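Refurb bench automation, what changed for us
Small Shop Automation board > Stories from the floor

plunton_pete
Posted 11 Feb 2020
Long time reader, first real post! I work at Samlow, we take in old office desktops and get them ready to sell again. Since December we've had a UR arm on the teardown bench and I want to talk about what it's like to work next to, because most threads here are all cycle times. Mornings I set up cases and fixtures, the arm does its share of the picking, and I do the thinking parts (bent pins, weird screws, coffee). Bench pics:
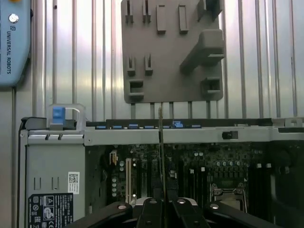
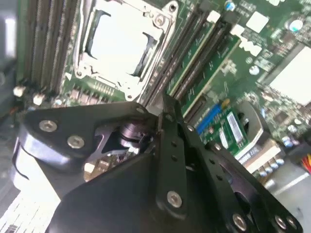
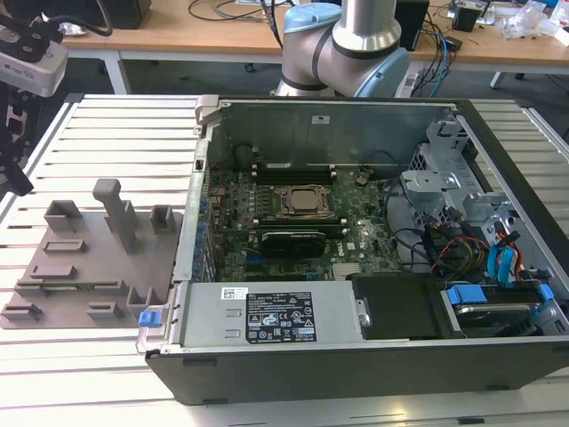
Replies (6)

Sundqvist_88
Love that slatted table. We had a solid top and regretted it. How many machines a day?

plunton_pete
16 on a good day for my bench. By hand I could beat that, but my wrists were shot by lunch! Now I go home and play guitar. Biggest change for me, easy.

grumbleweld
Glad about the wrists, but ask who isn't on the bench anymore. My old place went from 20 people to way fewer after the arms came in, and the ones left got the boring half: load the part, push the button, clear the fault. Pulling RAM was the fun bit.

plunton_pete
Fair, and I was worried too. There were 3 of us on teardown before and there are 3 now. Mansa Dankwa moved over to testing and she's teaching me to read the board faults, which I never had time for. I'll give you that clearing faults gets old.

Mansa_D
Mansa here, hi all. Pete is leaving out how much he yells at it. I'm happy in testing, but I did have to ask for the training twice. If your boss brings in an arm, get the training hours in writing first.

grumbleweld
Now THAT is good advice.

hukent_line2
We're on our third fixture plate at Hukent. Did you print yours? And do the finger screws back out on you? I check ours every shift.

plunton_pete
Printed, yes! Sølve Granström on our night crew draws them up, and he takes requests from whoever has to use them. I asked for more room between the holders and had it the next week. It's the part I like best, I never got a say in tooling before. Screws have been fine so far, but I'll start checking.

Sundqvist_88
Would he share the files? We get a lot of towers like that one.

plunton_pete
I'll ask him at shift change.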